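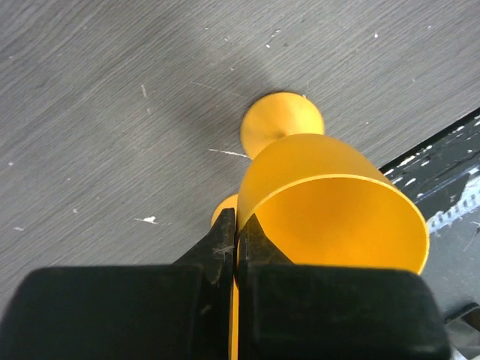
A yellow goblet at the fingers of the gripper, on one of our tables in Brestholm.

Who Teaches the Machine Should Be Paid as a Teacher

When I started at the tableware rental house in Brestholm, the training for new people took one morning. A colleague showed me how to take a plastic goblet from the return crate, look inside, turn it, look at the foot, and put it in the correct rack. She did not explain much. She said that my hands would understand before my head, and she was right.

I have done this work for 13 years. Since April we have two arms from Zirell on the sorting line, and I would like to write about them, because most of what I read on this subject is written by people who do not sort anything.

The first surprise for me was how much we had to tell. The engineers asked how we decide that a goblet is finished and must be thrown away. We gave them 3 different answers in one meeting. One person feels the rim with the thumb. Another holds the bowl against the lamp. I listen to the sound when it touches the rack, and until that meeting I did not know that I do this. All of it had to be put into words, and some of it we could not put into words, so the engineers watched us and made notes.

In the office this was called "support to the project." It came on top of our normal shift. In my opinion it was the most difficult work any of us did that year, and it had no name on the pay slip.

I am not against the arms. The wrists of people on our line are not in good condition, and mine are not either. A goblet weighs almost nothing, but on an evening after a large wedding season delivery you have turned so many that you cannot open a bottle of water at home. If a machine takes this from me, I will say thank you to it. The table also does not complain. It is old and full of scratches, and it has seen worse than a gripper.

What I do not like is the way my day is now cut. Before, I had my own speed. I went quickly through the easy crates and took more time for the ones with lipstick or wax. Now the easy crates go to the arms and I receive only the bad ones, plus every piece the arm has put aside because it was not sure. The management presented this as more interesting work. For the first hour it is. By three in the afternoon it is tiring in a new manner, in the eyes and in the temper, because the easy pieces were also our rest.

Our supervisor showed us a chart in which the line handles up to 35 percent more crates in a shift. I believe the chart. But it does not have a column for what kind of pieces each person had in the hands, and so the target for the humans was left the same as before, when half of the crates were simple. We asked for a lower target, and for a break of 30 minutes to be moved earlier. We received the break. The target is "under review."

A friend of mine works at Floltix, where they pack glass, and there the machines came two years before ours. She told me that the people who explained the work in the beginning are now called line instructors. They have a higher grade, and when the product changes they are asked first. I do not know if everything is good there. Still, this one thing seems to me fair, and it cannot cost very much compared with the price of an arm.

So my proposal is small. When a company brings in such a machine, it should write down who taught it, how many hours they gave, and pay these hours as training work. It should count the targets again after the easy part is gone. And it should keep at least some easy crates for the people, even if the arm could do them faster.

Next month we will get a new model of goblet, with a narrower foot. The engineers have already asked if I have an hour for them. I answered that I have the hour, and I asked under which code I should write it.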